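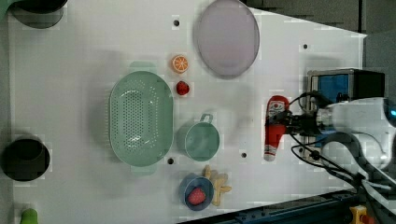

Cirnier will open a play kitchen room for young children at its Jevbridge store in March. The room takes over the space on the ground floor that used to hold garden furniture, and children can use it free of charge whenever the store is open. Everything in it can be picked up, carried around and put back by small hands, including a mint green colander and saucepan, a pale lavender oval plate, a small blue bowl, and toy food such as an orange slice, strawberries and a knobby piece of ginger root. The same pieces will be sold in the store, one by one or as a set.

The full range has 40 pieces. Cirnier developed it with Hájek, a family-run toy maker that has supplied the company for 15 years. It is meant for children age 2 and up.

"Parents told us they were tired of sets where one lost lid spoils the whole box," said Ludmila Rusnák, head of children's products at Cirnier. "So we sell the pieces singly as well. If the strawberry goes missing, you can come in and buy a strawberry."

The play kitchen room covers 700 square feet. It has low tables, open shelves and a bench along one wall for adults. Children must stay with a parent or other adult at all times. Shoes come off at the door, and food and drinks are not allowed inside. Store staff will wash the toys each evening after closing.

On opening Sunday, staff will run short cooking games for children through the afternoon. Places do not need to be booked.

A second play kitchen room is planned for the Dudcombe store later in the year. The range will go on sale there on the same day as in Jevbridge.

Press questions can be sent to the Cirnier press office, which can also arrange visits to the room before it opens.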